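Rangement Brenon – fiche du jeu de données

Version 2

Résumé

Rangement Brenon est un recueil de photographies et de notes consacré au rangement des petites affaires dans les logements : ce qui traîne sur un lit, une table de nuit, un rebord de fenêtre ou un coin de commode, et ce qu'on en fait. Le recueil contient 594 fiches. Chacune réunit une photographie, une liste des objets concernés et une courte consigne de rangement rédigée en français.

La première version, diffusée sous le nom de Grostico, comptait 406 fiches. Elle portait surtout sur les cuisines et les entrées. La version 2 ajoute les chambres, avec une attention particulière aux lits qui servent de plan de travail : on y trie le courrier, on y ouvre les colis, on y pose les médicaments avant de les remettre à leur place.

Contenu du dossier

Le dossier « fiches » contient un fichier texte par situation. Le dossier « photos » contient les photographies, nommées comme les fiches. Le fichier « pieces.csv » donne la pièce, et le fichier « objets.csv » la liste des objets avec leur catégorie. Un fichier « corrections.txt » garde la trace des modifications apportées depuis Grostico.

Les champs d'une fiche sont les suivants :

piece – cuisine, entrée, séjour, chambre ou salle de bains
support – la surface sur laquelle les objets reposent
objets – les noms d'objets, au singulier, séparés par des points-virgules
emballage – oui, non ou incertain
inscription – le texte lisible sur l'objet, recopié tel quel
consigne – une phrase à l'infinitif
remarque – champ libre, souvent vide

Il y a donc 5 valeurs possibles pour la pièce. Les couloirs sont rattachés à l'entrée, les bureaux au séjour. Ce choix est discutable pour les studios, où le lit et la table se touchent presque, et nous avons gardé dans ce cas la pièce indiquée par l'occupant.

Les chambres

La partie chambres a été préparée par Aqeel Hashmi avec l'atelier Zullano. Les fiches distinguent ce qui appartient au lit (drap, couverture, oreiller, housse) de ce qui est simplement posé dessus. Un oreiller n'est jamais un objet à ranger, même de travers. Un carton l'est toujours, quelle que soit sa taille, et on le note à part des objets qui se trouvent devant ou à côté.

Les petites boîtes de pharmacie ont demandé plus de travail que prévu. On les confond facilement avec des cosmétiques quand on ne lit que la couleur de l'emballage. La règle retenue est de recopier d'abord l'inscription, dans la langue où elle est imprimée, puis de choisir la catégorie. Si l'inscription existe en deux langues, on recopie les deux. On ne traduit pas dans ce champ.
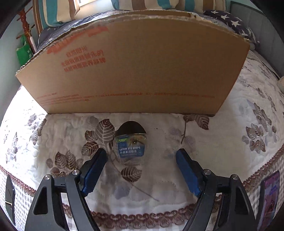

La catégorie « soins des yeux » regroupe ainsi les gouttes, les lotions et les étuis de lentilles. Une boîte marquée « LUTEIN EYE DROPS » et « 叶黄素润眼液 » y entre sans discussion. La consigne associée est du type « Mettre la boîte de gouttes dans le tiroir de la table de nuit ». Quand le logement n'a pas de table de nuit, la consigne renvoie à l'armoire de toilette.

Les cartons sont décrits par leur état et non par leur usage supposé : entier, ouvert, aplati, déchiré. Les morceaux de carton ondulé sans fond ni rabat sont notés « panneau ». S'ils portent du texte imprimé trop petit pour être lu, on écrit « illisible » dans le champ inscription – jamais une reconstitution. La consigne est en général de plier le carton et de le porter au recyclage, sauf si l'occupant souhaite le garder.

Ce qui pend à un portemanteau n'est pas à ranger. Les sacs accrochés figurent dans le champ remarque lorsqu'ils sont visibles depuis le lit, sans consigne.

Rédaction des consignes

Les consignes sont courtes et nomment un seul déplacement. « Ranger la chambre » n'est pas une consigne valable. « Poser la boîte sur la commode » en est une. Lorsqu'un objet est encore dans un emballage plastique transparent, on ne demande pas de le déballer, sauf si la fiche concerne précisément le déballage. Si l'on hésite sur la présence d'un emballage, le champ prend la valeur « incertain ».

Les objets qu'on n'arrive pas à nommer sont inscrits « objet non identifié », avec une couleur et une forme si possible. C'est fréquent pour les bouchons, les couvercles et les embouts séparés de leur contenant. Ils ne reçoivent pas de consigne.

Limites connues

Les listes d'objets ne sont pas exhaustives. Les fiches reprises de Grostico ignorent souvent le linge, parce que la catégorie n'existait pas encore. Les matières des meubles ne sont notées que depuis la version 2 et restent irrégulières : on trouve « bois », « bois sombre » et « bois brun-rouge » pour des meubles comparables.

Les noms de couleurs n'ont pas été harmonisés. Le bleu marine, le bleu foncé et le bleu nuit coexistent. Une recherche sur les seules couleurs donnera des résultats incomplets.

Le recueil ne donne aucune indication sur la conservation ou l'usage des produits de santé. Les consignes disent où poser une boîte, rien de plus.

Corrections

Les erreurs se signalent en ajoutant une ligne à « corrections.txt », avec le nom de la fiche, le champ concerné et la valeur proposée. Abbasi relit les propositions pour les inscriptions en chinois, Zullano pour le reste. Les corrections reçues avant la fin de mars sont intégrées à la révision suivante, les autres attendent la prochaine.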